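Notes on a parcel-release email doing the rounds
December 17, 2025

1/ A reader forwarded me a message claiming that a consignment in her name is held at a depot pending a release fee. I have now seen enough copies of it to write up how it is built. Headers, wording, payment route, what to do. Fairly long thread.

2/ The message says it comes from "Baneo Consignment Desk" and is signed by a "Jailson Portela, Clearance Officer". The sum asked for is 463 euros, described as refundable. The parcel is said to be valued at 1,563 euros. Both figures are the same in every copy I have been sent.

3/ The display name and the address don't match. The display name is the consignment desk. The From address is a mailbox on a domain with no connection to parcels, and the Reply-To is a third address at a free webmail provider. Most phone mail apps show the display name only, so the mismatch stays hidden until you tap on it.

4/ SPF passes. This confuses people. SPF checks whether the sending server is allowed to send for the envelope domain. If the sender controls that domain, or has got into a real mailbox on it, the check passes. It says nothing about whether the consignment desk exists.

5/ DKIM also passes in the copies I looked at, for the same reason. The signature covers the From and Subject headers and the body. It proves the message left that domain and wasn't altered on the way. A pass is not an opinion on the contents.
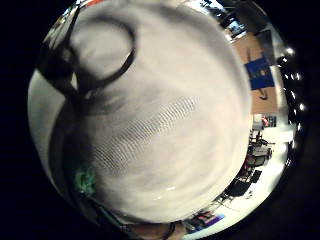 6/ DMARC is where it should get more interesting, but the domain publishes p=none, so a receiving server has been given no instruction to act on a failure. In this case there is no failure to act on anyway. Filters have to work from content and reputation, and the sending mailbox had a clean history.

7/ Hnat Didenko went through the Received lines with me. Read them from the bottom up. The lowest one was added by the sender's side and can say anything at all. The first you can trust is the one written by your own provider's server. Everything under it is a claim.

8/ In this case the bottom line names a host called "oltau-mail". The message body mentions an "Oltau depot" as well. I can find no depot by that name. My guess is that the name was picked first and the host labelled to match it, on the chance that somebody would look.

9/ The attachment is a PDF, one page, with no script and no embedded file. It opens safely enough and antivirus will pass it. It is there to look like paperwork. The metadata gives the title as "Nogueira release form", so the template was probably made for an earlier run under a different name and never cleaned up.

10/ The tracking number has 14 characters. Real tracking numbers commonly carry a check digit, so a mistyped one can be rejected. I changed single characters at random on the linked page and every version was accepted. The page returns "HELD" for anything you enter, including a blank field. 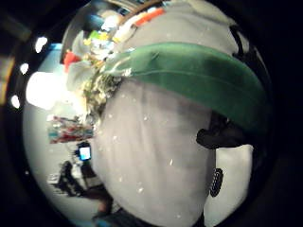

11/ The goods description is the weakest part of the form. The box reads "TEXTILE ITEMS, PERSONAL", and nothing else on the page says what is supposed to be in the parcel. That is deliberate. A vague line lets the reader fill it in with whatever she has lately ordered or is hoping to be sent. A line you could check against an order would have to be more like "grey cloth, broad green band across it, cream and yellow fluffy fringe at one end". Hardly anyone is expecting exactly that, so the hit rate would collapse. If you are unsure about a notice, ask the sender for a description at that level and see whether one comes back.

12/ I did ask. The reply came from the webmail address and ignored the question. It repeated the fee and added a storage charge for each further day. The English in the reply was a good deal worse than in the first message, which suggests that the opening mail is bought in or copied and the replies are typed by hand.

13/ Deadline: 7 days, after which the parcel "will be forfeited to the State". No state is named. The period is counted from "the date of this notice" and the notice has no date. So the clock is always running and always nearly out.

14/ Payment. There is no card form. You are told to buy vouchers and send the codes, or to make a transfer to an account in the name of "Bimitz Handling". Vouchers can't be recalled once the codes are used. A transfer sometimes can, if the bank hears quickly.

15/ The word "refundable" matters more than the amount. It turns a cost into a loan in the reader's head. After the first payment there is a second one, labelled insurance, and the refund of the first is made conditional on it. One person who wrote to me had got as far as that stage in June under a different depot name. Same layout, same clearance officer.

16/ If you've received it and done nothing: mark it as phishing in your mail client, which is more use than deleting it. Don't reply, even to be rude. A reply confirms that the mailbox is read.

17/ If you've replied but not paid: stop there. Note which details you gave. If those included a scan of a passport or driving licence, tell the issuing office and your bank, and keep a copy of what you sent.

18/ If you've paid: ring the bank on the number printed on your card and use the word "fraud" in the first sentence. For vouchers, ring the voucher issuer as well and have the receipts to hand. Then report it to the police and get a reference number. The bank will ask for one.

19/ Keep the original message. Forwarding inline strips most of the headers, so save it as a file (.eml in most desktop clients) and attach that to any report. Screenshots are fine as a record but can't be traced from.

20/ Anyone who offers to recover the money for a fee is running the next stage of the same thing. I've seen two of these signed with the Portela name.

21/ If you have a copy with a different sum or a different depot, please send me the full headers. Take your own address out of the To line first. I'm mainly after the Reply-To and the lowest two Received lines.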